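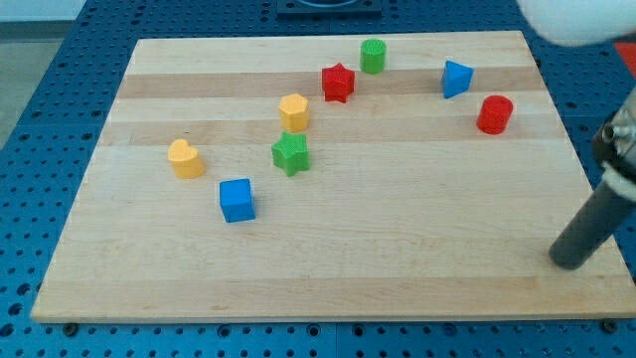 Messide robot floor visit – notes

Writing these up on the train home before I forget it all. Apologies for the state of them.

Got to Messide just after nine on Friday, July 11, 2025. Shamim Minhas met us at the door, badges, closed shoes check, then straight through to the back. No slide deck, thank goodness. There were five of us in the group. Gwendolyn Yazzie from our Listdale office came along too, and asked most of the good questions, so credit to her for half of what follows.

What they do there: collect demonstrations. A person drives an arm through a small task by hand, the whole thing is recorded, and the recordings go to the learning team upstairs. They call one recording an episode. The project we came to see is called Pliltberg (no idea, I asked, Shamim just shrugged). It's all tabletop pushing. Colored shapes on a wood board, one instruction per episode, one straight finger on the arm in place of a gripper. "Push the yellow heart up to the green star." "Move the blue cube next to the red cylinder." That kind of thing.

Eight blocks, four colors, two of each color. I liked how much they get out of that. There are two stars and two cylinders, so the shape alone isn't enough – if you say "the star" the system has to know red or green. Same with "the blue one", could be the cube or the triangle. Imani Holloway writes the instructions and she leaves some of them vague on purpose, those go into a separate pile.

The board is pale striped maple and it sits on a blue metal bench full of holes. Gwendolyn asked if the stripes were a problem for the vision side. Imani said they went back and forth on it in March and decided to keep the wood, as they have more than 900 episodes on it already and nobody wanted to start over.

Operators work in pairs. One drives, one reads the instruction out and marks the episode good or bad. They swap after 2 hours. Target is 200 a day for a pair, the pair we watched finished Thursday on 141 and seemed fine with that. Noemi Park was driving when we came in. Very quick. Tip of the finger stays low over the wood between pushes, then down behind the block, short push, lift, go round, push again. She said new people try to do it in one long shove and the block spins off the finger. Stars are the worst for it, she says, the points catch. Cylinders roll around the tip and you end up chasing them. Everybody likes the cube.

Bad episodes are kept too. I'd assumed they got binned. A push that slips and then gets corrected is apparently some of the most useful stuff they have, as long as the correction is in the same recording. What they do throw out: wrong block, someone's hand in view, instruction read out late.

Resetting took more of the morning than I expected. After each episode the blocks get scattered again by hand, and there's a rule about it – no rows, no neat circles, and some of the starts have to be lopsided, with everything bunched up in one part and a big stretch of bare wood left over. People tidy without noticing, Noemi said. So now a screen by the bench gives a rough layout to copy for every fourth reset. Paloma Castellanos wrote that bit, she runs the data side.

We each got a go. I was terrible. There's a small lag beteen your hand and the finger and I overshot the yellow hexagon three times, then knocked the green star sideways trying to fix it. Marked bad. Gwendolyn got hers in on the second try and was unbearable at lunch.

Lunch – sandwiches in the upstairs kitchen, decent coffee. Paloma talked us through the viewer they use for checking, which is called Shao. Video on the left, instruction text on top, a bar at the bottom you can drag. She checks a sample every evening. Most common fault is dull: the text says one thing and the operator did another, perfectly well, so they just rewrite the text and keep the episode.

Stuff I didn't get to ask:
– how they decide when a task has enough episodes
– whether the lag is the same on all the benches
– if left handed operators push differently (Noemi is left handed, should of asked her)

Getting there: the bus from the station stops at the wrong end of the site, allow a good ten minute walk. Visitor parking is by the loading doors. Visits are Fridays only, mornings are better, the pairs do paperwork after three. Email Shamim first, he wants names for the badges and shoe sizes if you need to borrow a pair.

Gwendolyn has the sign-up sheet for the next one.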